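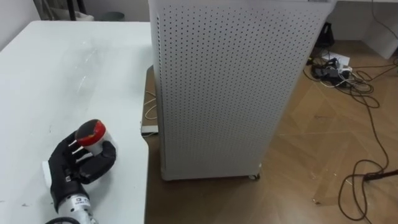
The hand with the small cup, taken from a head camera.

From: Kaiwen Ye
To: humanoid-upkeep list
Date: 2025-01-24
Subject: Re: Glove wear and cable routing on the two-arm unit

Dear Cristóbal, dear all,

Thank you for your patience. I wanted to finish the January check before I answer, so I put my replies between your lines.

Cristóbal Lucero wrote:
> We have the same hands from Nandex and the covering on the
> fingers opens at the tips after a few weeks. Do you change
> the whole glove, or do you glue it?

We change the whole glove. In the beginning I tried to glue it with the Georgiou rubber cement, but the glued place becomes hard and the finger closes with a delay. With the cup task you see it first at the thumb, which must come round to the front side of the cup. If the thumb is late, the cup turns a little in the grasp and the cap is not where the program expects it. After a new glove I run the closing calibration 5 times with no object, and then 2 times with the cup. Please do not skip the empty runs, the new glove is tight and needs them.

> Second question, the wrist. Which screws do you check, and
> how often?

After every 60 hours of work. I check only the ring between the hand and the metal part of the wrist. Please mark the screws with a paint pen, so you can see later if one of them has moved. Do not turn them with the hand closed on something. I did it once and I lost the zero position of two fingers, and it took the whole afternoon to get it back.

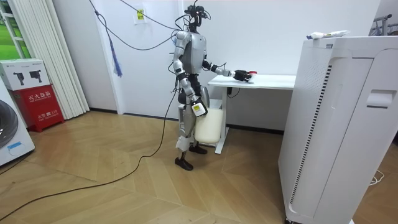 The cables are the bigger trouble for us. We bring the main bundle from above to the upper body, and we leave enough loop so that the robot can turn to the desk without pulling. My rule is to turn the waist by hand to both ends with the power off, and to look at the plugs at the shoulder while doing it. If a plug moves at all, the loop is too short. If the loop touches the elbow, it is too long. There is also the cable which goes over the floor. Keep this one behind the feet before each start. The walking software from Drilov does not know where it is.

> And do you use the same grip force for all objects? Ours
> drops flat things.

No. We have a separate setting for each object. Flat things are the difficult ones, because the hand holds only a small part and the rest hangs down and swings with the step. I raised the force by two levels for the board and I made the walking slower. It is better now but I would not say it is solved. If the arm is fully straight the swing gets worse, so keep a small bend in the elbow. 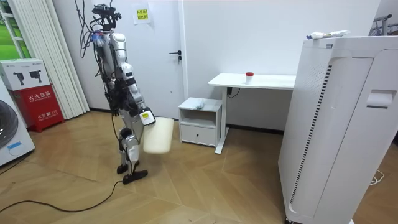 Carrying the board at knee height, cup on the desk.

> Last thing, is it true that the knees need grease already in
> the first year?

I asked Drorkton the same and they answered that it depends on the load. I opened one knee after 7 months and the grease was still clean, so I closed it again and did nothing. But we walk only short ways in one room. If you walk more than we do, I would look earlier.

One request from my side: can you send your calibration file for the left hand? Our left little finger stops before the end and I would like to compare the values. The old file format is also fine, I can convert it.

With kind regards,
Kaiwen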